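Peltska opens up its practice house for door-opening robots

31 Aug 2023

I've been waiting for this one since June! Peltska, the little firm behind the Comirwood practice rooms, has put its simulated house on general sale, so anyone teaching a robot to deal with doors can now rent it by the month. You get 74 room layouts, 19 kinds of handle and knob, and up to 1000 runs a day on the basic plan (2000 if you pay for the bigger one).

I had a go on the trial at the weekend and I rather like it. Setting up was quick, the wood looks lovely, and the camera can ride along with the gripper, which I found a bit dizzying at first. My main grumble is the edges, as a few of them come out rough when you get in close. The help pages are thin too.

Stills from the Comirwood house:
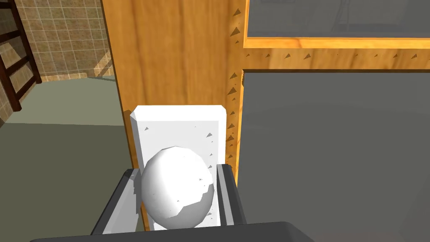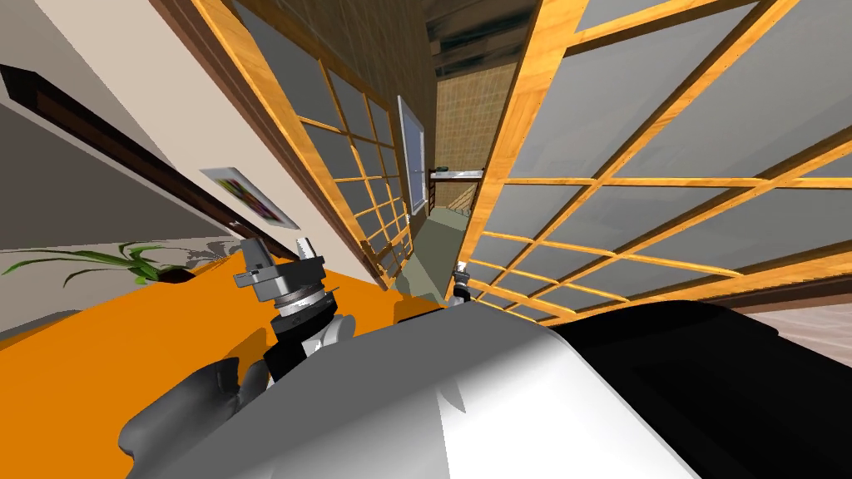
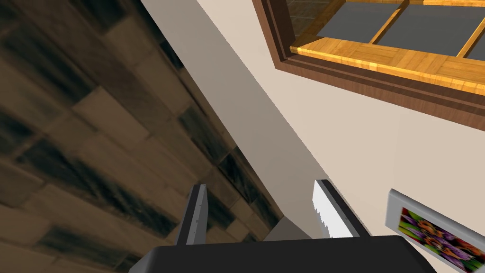
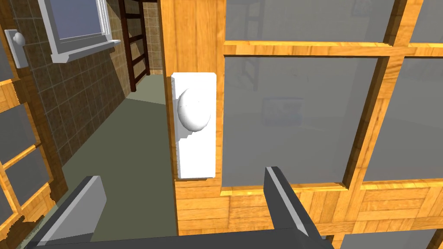 Price is the sticking point for me. The Nägeli kit I used before was cheaper, though it only had plain office doors and I got bored of those very fast. Peltska says a student rate is coming, and if it does I'll sign up for a few months and write a longer review. The free trial is open to everyone until then, no card needed.

Posted by Anon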